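和丁凌云聊夹爪：抓一个易拉罐，到底难在哪里

约丁凌云聊天这件事，我拖了很久。去年八月在一个小型交流会上，我听她讲过二十分钟的夹爪对比，当时她的幻灯片还没放完，主持人就开始看表了，她只好把最后几页飞快地翻过去，嘴里念叨着“这个以后有机会再说”。我一直惦记着那几页。这次总算在他们组里坐下来，泡了茶，从下午两点多聊到窗外天都暗了，中间她被同事叫走三回，每次回来都能准确地接上刚才那半句话，这个本事我很佩服。

丁凌云所在的组不大，日常做的事情说起来很朴素：把市面上买得到的、或者别人寄来请他们试的夹爪、手指、相机和控制器装到机械臂上，让它们去做同一件事，看看谁做得好，谁在什么地方会出岔子。最近这一轮，他们试的是两款平行夹爪，一款是Brusonis的，一款是Stellow的，控制器统一用Flodudgate那台，相机有装在手腕上的，也有固定在工作台旁边的。被抓的东西，是易拉罐。

我问她为什么是易拉罐，她笑了，说这个问题每个来参观的人都会问。

“大家觉得太简单了嘛。圆的，硬的，立着的，手一伸就拿起来了。可是你想，它的罐壁很薄，力气大一点就瘪；表面是滑的，力气小一点又往下溜；再加上金属反光，相机看它，一会儿亮一会儿暗。它把好几样麻烦凑在一起，价钱又便宜，楼下就能买到。我以前用过专门的测试件，一套很贵，寄过来还少一块，等补件等了一个多月。后来我就说，算了，去买汽水吧。”

她说罐子的粗细也有讲究。细长的能量饮料罐和普通的汽水罐，直径差得不算多，可是对手指来说，开到多宽、从多高的地方合拢，都要重新想一遍。细罐子重心高，手指碰偏一点点就晃，有时候晃两下自己站住了，有时候就倒了，倒了还会滚。“滚到桌子底下去的时候，全组人都很安静，然后大家一起弯腰。”

这一轮测试做了六周。两款夹爪各跑了216次抓取，起始位置和罐子的摆法都是事先写好的，由侯子轩编成一张长长的表，谁上机谁就照着表摆。我看了那张表，打印出来钉在墙上，边角都卷了，上面有各种颜色的笔迹，有人在某一行旁边写了“重做”，又有人把“重做”划掉，写了“不用重做，看录像”。丁凌云说这两行字的作者至今意见不一致。

说到夹爪本身，她的话就多起来了，我也不打断她，就听着。

“Brusonis这款，我第一天其实不太喜欢。它合拢的时候有一小段行程是很快的，后面才慢下来，我总觉得它要把罐子撞翻。董凯文倒是很喜欢，他说你把预张开的宽度设小一点不就行了。我说那你每次换罐子都得改呀，他说那就改嘛。我们就这么吵了两天。后来我自己上去调，发现他说得有道理，宽度设好以后，快的那一段根本用不上，手指基本上是贴着罐子慢慢合过去的。我还专门去跟他道了个歉，他很得意，中午多吃了一碗饭。”

Stellow那款又是另外一种脾气。它的力控做得细，参数能一点一点往下调，丁凌云说调到很轻的时候，手指合上去像是在试水温。可是它的说明书写得让人头疼，有一个参数中文叫“保持力”，英文写的又像是“峰值力”，她按前一种理解设了一个下午，罐子捏瘪了一排。我问她一排是多少，她摆摆手，说这个不说了，反正那个下午大家喝了很多汽水。

“后来我写邮件去问，对方回得挺快，也挺客气，说下一版说明书会改。我现在每隔一阵就去他们网站看看，还没改。”

两款夹爪都能换手指。组里平时装的是一副黑色的硬手指，带一点尖，边上有个小缺口。也试过加软垫的，也试过一副弧形的，是余玉兰自己画图做的，贴着罐子非常服帖，抓起来很稳，缺点是只认得那一种粗细，换个罐子就别扭。余玉兰本人对此看得很开，她隔着两张桌子听见我们在说她，就探过头来说：“那副手指我是专门为细罐子做的，你们非要拿它去抓粗的，这不能怪它。”

聊到相机，丁凌云站起来，带我走到工作台边上去了。她说很多人做对比的时候，只看夹爪，不看相机，可是夹爪抓得准不准，一半的账要算到相机头上。手腕上的相机离得近，手指在哪里，罐子在哪里，看得清清楚楚，但它跟着手臂走，手臂一动画面就容易糊。旁边固定的那台不会跟着动，视野也大，可是罐子离它太近的时候，一个罐子就能把后面的东西挡掉一大截。
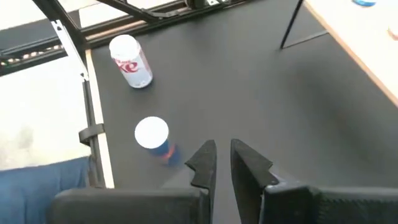
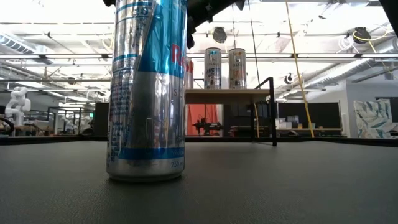
桌上的易拉罐和黑色夹爪，一张来自手腕相机，一张来自固定相机。

“你让我只留一台，我会很为难的。”她说，“我们刚开始的时候，是想省事，只用手腕相机，线少，标定也少。前几天都挺顺，我还跟大家说你看，一台就够了。结果到了要把两个罐子靠在一起放的时候就不行了，手臂从上面往下走，走到后面，画面里手指占掉一块，目标罐子靠着手指，旁边那个罐子离开了视野，控制器就不知道它还在不在那里。手指往下一伸，把旁边那个碰倒了。”

我问，那反过来只用固定相机呢？

“那也试了，是夸库坚持要试的。”

夸库·阿切姆庞是组里管标定和数据的人，那天他不在，去外面办事了，我只好听丁凌云转述，后来又跟他通了个电话补上。他在电话里的中文说得很慢，很认真，每个词都像是挑过的。他说固定相机有一个好处，大家常常忘记，就是它今天看到的东西和昨天看到的东西可以放在一起比。“手腕上的相机，每一次的角度都有一点不一样。你想知道是罐子放歪了，还是手臂走歪了，有时候很难分。固定的那一台，我把两天的录像叠在一起，歪了就是歪了。”不过他也承认，光靠固定相机去做最后那一小段接近，误差还是大，尤其是罐子前后挨着的时候，后面那个只露出一条边，你很难判断它离得有多远。

最后他们定下来的做法是两台都用，远的时候多听固定相机的，近了以后慢慢把权重交给手腕相机。听起来像是常识，可中间这个“慢慢”到底多慢，他们又花了不少功夫。换得太急，手臂会顿一下，像人走路忽然踩到台阶；换得太晚，手指都快到罐口了，位置还在修，看着就让人提心吊胆。丁凌云在空中比划给我看，手掌往下落，落到一半停了停，又往左挪了一点点，她说：“就是这个样子，你看着是不是也着急？”我说是有点着急。

这一部分的录像一共存了612段，全部由夸库起名归档。他起名字的规矩非常严格，日期、夹爪、手指、罐子、光照，一样都不能少，谁要是图方便写一个“测试新”，第二天就会收到他一封很有礼貌的信。丁凌云说她自己收到过两封。

光照这件事也值得多写几句。他们的工作台在一个很高很亮的大开间里，顶上是一排一排的灯，金属罐子放在下面，罐身上就有一道白亮亮的反光，手臂换个角度，反光也跟着换地方。Xiong那套识别软件一开始老是把这道反光当成罐子的边，算出来的宽度比真的窄，夹爪就提前往里收。他们想过给罐子喷哑光漆，喷了一个，识别倒是准了，可是丁凌云觉得这样不对。

“你喷了漆，你测的就是喷了漆的罐子了。别人家里、别人仓库里的罐子会喷漆吗？不会的。我宁可让它错，错了我知道它在哪里错。”

后来是调低了曝光，又换了一种找边的办法，情况好了很多，深色桌面也帮了忙，浅色的罐子放在上面轮廓很清楚。可是银色的罐子还是偶尔会出问题，她很坦白地说，这一块他们没有做完，报告里也是照实写的。

说到报告，我忍不住问了那个大家都想问的问题：那么，到底哪一款夹爪好呢？

她想了一会儿，给我的茶续了水，才慢慢开口。

“如果你是一个学生，或者一个很小的组，东西种类不多，今天装上明天就想用，我会叫你先看Brusonis那款。它粗一点，可是它皮实，设好了就不太去动它。如果你要抓的东西有软有硬，你又有耐心读那本说明书，那Stellow那款能做到的事情更多。我知道这样回答不过瘾，上次在会上也有人说我在和稀泥。可是我们做了这么多次，两款之间的差别，真的没有换一副手指来得大，也没有换一种相机用法来得大。你要是问我下一笔钱花在哪里，我会说，先去把手指弄好，手指便宜。”

控制器呢？她说Flodudgate那台她用了好几年，毛病都熟了，就像家里那扇要往上提一下才能关严的门。控制周期设在500赫兹，跑夹爪足够，跑力控的时候余量不多，董凯文一直想换一台快的。她不反对，只是要求换之前先把眼下这一轮的结果全部收好，免得将来有一天大家看着两组数字，谁也说不清差别是从哪里来的。为了这句话，董凯文的采购申请在抽屉里躺了很久，纸都压平了。

聊到后来，余玉兰也搬了把椅子过来，三个人就有点跑题了，从手指的材料讲到食堂，又从食堂讲到以前实验室里一台总在冬天报错的老手臂。余玉兰说她最近在画一副新的手指，中间带一点弧，两头是平的，想看看能不能粗细两种罐子都照顾到。她把草图给我看，铅笔画的，旁边标了好些尺寸，有一处擦了又写，纸都起毛了。丁凌云凑过来看了看，说这个缺口是不是太深，会不会勾到罐子的边。余玉兰说不会。丁凌云说我看会。两个人就拿了一个罐子过来，对着草图比，用手指头学夹爪的样子去捏，一个从上面捏，一个从侧面捏，讨论得很投入，我坐在旁边，茶也凉了，倒也不觉得无聊。

我走的时候问丁凌云，上次会上没讲完的那几页到底是什么。她愣了一下，说哦，那几页啊，是手指磨损的照片，还有一张换手指的步骤，螺丝要按对角的顺序拧，不然两边会不平。她答应整理好以后发给我，我说不着急。侯子轩在门口等她，手里拿着那张卷了边的表，说明天要摆的位置有一行看不清了，让她过去认一认字。

访谈整理于2024年3月29日，文中引语经受访者看过，个别地方按他们的意思改了措辞。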